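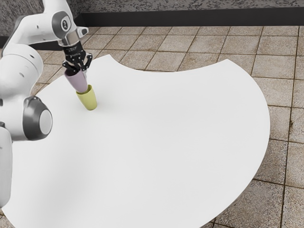

*Pink cup going into the yellow-green one, in the simulator view.*

## 4. Running the cup demo at the open day

I wrote this section for whoever ends up at the Gruker stand at the Brumcombe open day in September. I've run it there myself, in the Quintanilla hall, with a line of kids leaning on the desk and somebody's grandfather asking me very good questions about joint limits. Everything visitors watch on the big screen runs in Pirkum, our simulator, so you need a laptop, a screen, and a decent amount of water to drink (you'll talk all day, trust me).

If you haven't installed Pirkum yet, go back to section 2 and come back when the test scene opens without complaints.

### 4.1 Before the doors open

Give yourself an hour. You can do it in less, but the hall Wi-Fi gets slow once the other stands start up and I like to have the login out of the way.

1. Plug the laptop into the wall. Don't run the demo on battery – the laptop throttles itself and the arm starts to stutter.
2. Connect the big screen and set it to mirror the laptop. Extended desktop sounds handy, but you'll lose your mouse pointer on the other screen in front of everybody.
3. Start Pirkum and log in with the stand account.
4. Open **File > Scenes** and pick **Gruker Cups**. Give it a minute to load the floor and wall textures.
5. In the **Session** box, type 1248. This is the saved starting layout for the open day.
6. Click **Reset scene** once, even if everything looks fine.
7. Check the view. You want the white arm coming in from the left and the curved white table filling most of the picture. If you're looking at the ceiling or the underside of the table, press **Home**.

**Note:** The table has a big scoop out of its far side. It's meant to look that way, so please don't "repair" it in the scene editor. I spent a whole morning putting it back last time.

### 4.2 A practice run

Always do one of these before visitors come in. I do it with a coffee in my hand and it has saved me more than once.

1. Set **Speed** to *Slow*.
2. Click **Step**. The arm moves to the first waypoint, above the cup it's going to pick up.
3. Keep clicking **Step** until the gripper is down at the rim, then stop and take a good look before you let it close.
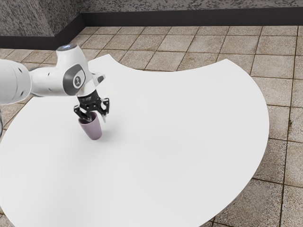
*Gripper at the rim of the mauve cup. Compare your own view with it before closing the fingers.*

4. Look for one finger on each side of the cup. If both have ended up on the same side, click **Back**, then **Reset scene**, and start over.
5. Click **Close gripper** and watch the cup while the fingers come in. A tiny wobble is okay. If it slides across the table, the layout hasn't loaded properly, so retype the session number.
6. Step through the lift and the move across.
7. At the second cup, slow right down. The cup in the gripper may come in at a slant, with its narrow end going into the open mouth of the other one. I leave the slant alone and let the program carry on.
8. Click **Open gripper**, then **Retreat**.

**Caution:** Don't drag a cup with the mouse while the gripper is closed on it. Pirkum lets you do it, and then the physics goes completely bananas and you'll be fishing for your cup somewhere past the baseboard. If it happens, stop the run and reset.

**Note:** The pad at the end of the right-hand finger is pale gray and easy to spot against the black. When the big screen is washed out by daylight, it's what I watch to see where the fingers are.

### 4.3 With visitors at the stand

Now the fun part! You'll find your own rhythm, but here's the order I use.

1. Start with the arm parked and ask the group where they think it'll grab the cup. Small kids nearly always say the middle. Let them point at the screen.
2. Run the approach on *Slow* and pause at the rim.
3. Swing the view around a little with the right mouse button so they can see the gripper from another angle. Press **Home** to get back.
4. Let a visitor press the space bar to carry on. It's only a key press, but it makes their day.
5. Pause again when the first cup is partway into the second. This is the best spot for questions, with both cups in view and the gripper still holding on.
6. Finish the run, reset, and wave the next group in.

Keep each group to one run when the line is long. With a quiet hall I'll happily do the same move three times and let people change the speed.

**Caution:** *Fast* mode is tempting and teenagers will ask for it. It's fine to use, but save it for after they've seen a slow run. Otherwise the whole thing is over while they're still finding their phones.

### 4.4 Stuff that goes wrong

**The arm stops and a red bar comes up.** Read the number in the bar. Code 21 means the arm has been asked to reach too far, usually after somebody has moved a cup by hand. Reset the scene. For anything else, restart Pirkum and keep chatting while it loads.

**The picture is jerky.** Check the power plug first (it's under the desk, right where people put their feet). Then turn shadows down to *Low* in **View > Quality**. I don't turn them off completely – a bit of shadow by the cup helps people see whether it's on the table or above it.

**The viewer won't connect to the simulator.** Go to **Settings > Network** and make sure the port says 3932. It sometimes goes back to blank after an update.

**The cups are missing.** You've opened the bare table scene by mistake. The names are right next to each other in the list and I do it too.

### 4.5 Packing up

1. Click **Reset scene** and close Pirkum from the menu.
2. Log out of the stand account.
3. Copy the day's run log to the shared folder, and write the time of any crash next to it if you remember.
4. Unplug the screen before you move the desk.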